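Quick one before I head back up. Lunch is half gone already and I promised I'd write something about the robots.

So. Four weeks in at the Flemberg building. For anyone new here, I do evenings for Cikier, offices mostly, 153 desks over two floors and every second one seems to have its own little bin. Used to be four of us on a shift. Now it's two of us plus the machine, and the other two got moved to the Marinescu site, across town. Same pay, longer bus ride. No one got fired, I'll say that because people keep asking me. But I miss the company. Eight o'clock used to be loud.

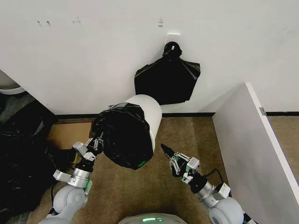

My back, first of all. It's better. I didn't expect to be writing that. Bins were always the worst part of the night, all that bending, tie it, lift it, new bag in, next one. The robot takes its time over them and it does stuff I'd never do, like having the can right over on its side with the black bag bunched up over the opening, one gripper pushing into the plastic. I do it standing up in ten seconds. But it's not my knees on the carpet, is it.

What's changed is what I do all night. More kitchens, more glass, more of the fiddly stuff, door handles, the fridge that everybody hates. And more checking. There's a tablet now and I have to sign off each corner, which I keep forgeting to do, and then Annick Collet calls from the office and asks very politely if corner whatever is done. It's done Annick! It was done an hour ago.

The checking is the bit I'd argue about. Cikier says it's "light supervision" and so it isn't in the hours. Well it's in MY hours. I timed it one night in June, 80 minutes out of the shift, walking back and forth looking at bins I didn't empty. I wrote that down and sent it in. Annick said she'd bring it up with the Gatavness people, who set the thing up, and see if the sign off can go by floor. Still waiting.

Also they want us to do a training day. Paid, I asked. We learn how to stop it, move it, what to do when it gets stuck behind a door. Fine by me — I'd rather know then stand there waving at it.

Ok that's my break. More on the training when I've done it.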